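Torham parts swap gets its own room
July 23, 2005

I've been going to the Torham parts swap for years, mostly for clock bits and the odd sewing machine spring, and I'm so happy to report that it finally has a real home! The swap moved into the old Vestmont shoe store in May, and the sorting tables have been busy ever since – I stopped in this morning and stayed way longer than I'd planned.
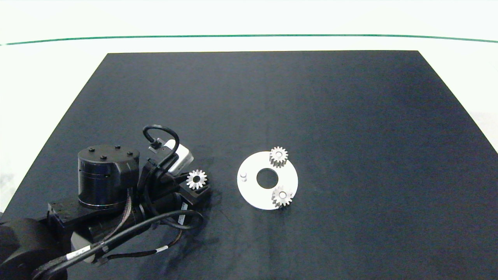
Gears are what most people come for. Old clocks, mixers, toy trains, they all end up giving theirs to the swap sooner or later, and the stock list is now up to 3634 pieces (it was under 3000 before the move). My favorite kind is the little silver spur gear with a hole in the center, and against a dark mat you can really see the teeth around the rim. Try doing that on my kitchen counter! Small parts are 25 cents each, same as last year.

The bigger news is the Ongart donation. When the repair shop over in Ongart closed, its owners sent over 400 washers, rings and spacers, all mixed together in coffee cans. 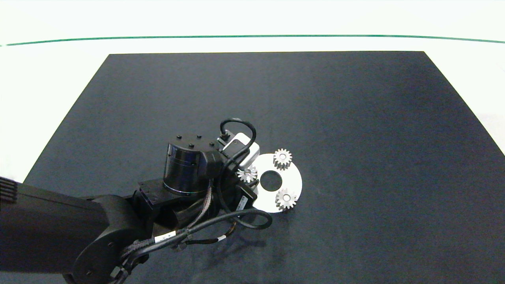 Sorting those will take most of the summer, I'd guess. The plan is to go by the size of the hole first and worry about thickness later, and anything too big for the drawers goes on to the Jerena swap in the fall. If you're after one odd size, bring the old part along so you can match it up. Doors open at nine, and there's parking out back – go easy on the gravel.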